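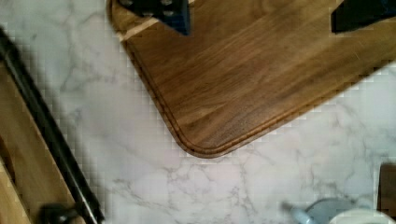

Palumbo opens kitchen fittings room above the old ironmonger's

Nov 8, 2019

Palumbo, the ironmonger's that has traded from the same corner since 1952, has opened a kitchen and bathroom room on its first floor. The shop says it will sell cutting boards, worktop samples, rails, hooks and linen there, along with the taps and hinges that used to be kept in drawers behind the counter downstairs.

The upstairs rooms had been used for storage. Work to clear them began in January and went on longer than planned after part of the floor was found to need replacing. The staircase has been widened and a second handrail put in.

Giorgia Mancuso, who manages the shop, said customers had been asking for years to see fittings out of their packets. "People come in with a photo of a rail and want to know how far it sticks out from the wall," she said. "You can't tell that from a box. Now they can go up and put a hand on it."

Cutting boards take up most of the first display. The walnut ones have a juice groove cut just inside the edge and rounded corners, and they are sold oiled. Mancuso said the groove was the thing buyers asked about most, mainly people who carve a joint at the weekend and are tired of wiping down the worktop afterwards. The shop will also re-oil boards bought elsewhere for a charge of 6 euros, provided they are not split.

Worktop samples are on the same side of the room. The white marble pattern has been the most asked for so far, with darker stone patterns some way behind. Samples can be borrowed overnight against a deposit.

The rails and poles are in dark bronze finishes, with a smaller choice in chrome. They are supplied by Hevside and come with round wall plates and a clamp that holds the pole to its arm. Annunziata Amato, who looks after orders, said the dark finish had been slow to sell when the shop first tried it but was now asked for by name, often by people doing up older flats. 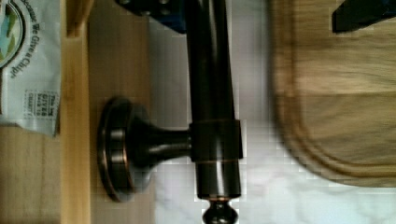 A dark bronze pole with its round mounting base, and a cutting board to the right.

Fitting is not included in the price. Palumbo keeps a list of local fitters at the counter, and Amato said anyone putting a pole on a plasterboard wall should ask for the longer fixings before leaving the shop. Poles can be cut to length while customers wait, except on Saturday mornings when the workshop is closed.

Mirko Serra, who runs the café two doors along, was among the first to order. He has bought boards for his kitchen and said he had wanted something heavier than the ones he was using. "They slide about when you're busy," he said. "I've gone for the thick ones and we'll see how they last." He would have liked the room to open earlier in the day, before his lunch trade starts.

The first floor opens at 9 in the morning, half an hour after the shop downstairs, and closes at the same time as the rest of the building. There is no lift. Staff will bring samples down for anyone who cannot manage the stairs, and a small selection of boards will stay on the ground floor by the till.

The shop has printed 800 copies of a leaflet showing the rails and boards with their sizes. Copies are at the counter and at the library. Prices are on a separate sheet, which Mancuso said would be changed in the new year when the next delivery comes in.

Paint, garden tools and key cutting are staying where they are. The lamp oil and candles have been moved to the back wall, next to the brushes.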